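Bleddyn Howells on teaching a gripper to deal with bags

By Berwyn Lloyd
January 2021

He's late, he says sorry twice, and he's talking about zippers before he has his coat off. Bleddyn Howells runs the demonstration side of Mollel, which is two people and a lot of desks. The job is showing a robot how to do household stuff by doing it first. By remote mostly. Sometimes by grabbing the arm and dragging it along.

"Soft things," he says. "That's the whole year for me. A cup is a cup. You let go of a bag and it's a different shape."

The project is called Flernis and it started in October with felt bags and clothing. Open it, close it, fold the flap, move it over, pick the next one. One operator, one hand controller, one episode at a time. When we talked they had 271 episodes they were willing to keep. He wouldn't give me the number they threw out. "More. Put more."

What gets thrown out? Hesitation, mainly. If the operator stops in midair to think, the robot learns to stop in midair. Same place, every time, for no reason.

"You see your own bad habits come back at you. I do this thing where I sort of hover over a zipper pull before going in. Didn't know I did it. Then the policy does it. Hover, hover, in."

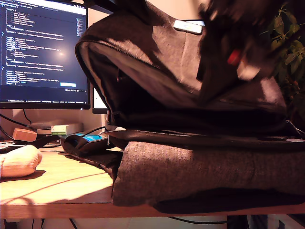 Charcoal felt bag on the desk, zippered opening toward the camera.

I asked about hand-guiding versus remote control, because people argue about it and he clearly enjoys the argument. Hand-guiding is quicker to learn. You feel the weight, you feel the fabric catch. But then your arms are in the shot, and the arm moves like a person is leaning on it - because a person is leaning on it.

"With remote you give up feel. Completly. You're pinching felt through a controller and all you've got is your eyes. First week everybody squeezes too hard. But the data's clean. What the robot saw is what you had to work with, more or less. I'll take that trade."

How long till somebody is any good? He thinks about this one. A new operator gets 35 practice runs before anything is saved. Some need fewer. He makes them do all of them anyway.

"You can tell from the wrist. Beginners keep the wrist stiff and move the whole arm. Then one afternoon they start turning it, small turns, and they stop talking while they do it. Okay, now hit record."

The controller software is Pranar, which they wrote themselves and which he describes as held together by one config file. He edits it between runs, a lot. Gripper speed, closing force, how much the motion gets smoothed. Smoothing was the big fight. Too much and the gripper lags behind your hand, so you overshoot and correct and overshoot. Too little and every twitch goes in.

"I had it way too smooth for a month. Looked lovely on video. Terrible to drive."

And the light. He brings up light without me asking. They don't block the windows, they don't tidy much either. Sun comes over a desk in one run and is gone by the next and he wants both of them.
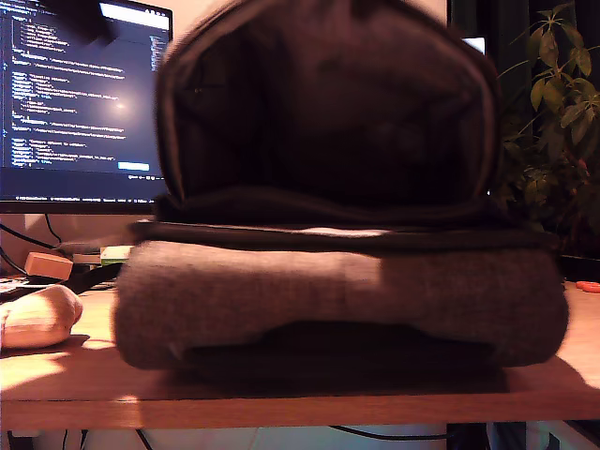
Dark fabric is the worst of it, he says. Gray on gray on black, where does one thing stop? An operator knows from having worn clothes their whole life. The gripper has a fold that may be an edge or may be a shadow. So they do more runs on dark stuff then on anything else, and they ask operators to come in at the same angle for a while before mixing it up.

Does it work? Depends on the day. Closing a flap, yes, pretty reliable now. Opening a zipper all the way, some of the time. Picking one layer off a pile and leaving the rest alone - he laughs. "Ask me in the spring."

There's interest from a company called Plorumura, who want to use the method for packing returns. He's careful here. Nothing signed. Their bags are plastic and noisy and slide around, and he figures most of what his people learned on felt won't carry over. The operators will carry over, though.

"That's what I'd tell anyone starting. Spend the money on the person driving. Pay them properly, let them take breaks. A tired demo looks fine and it's junk."

Then his phone goes, somebody is stuck on a calibration, and he's putting the coat back on.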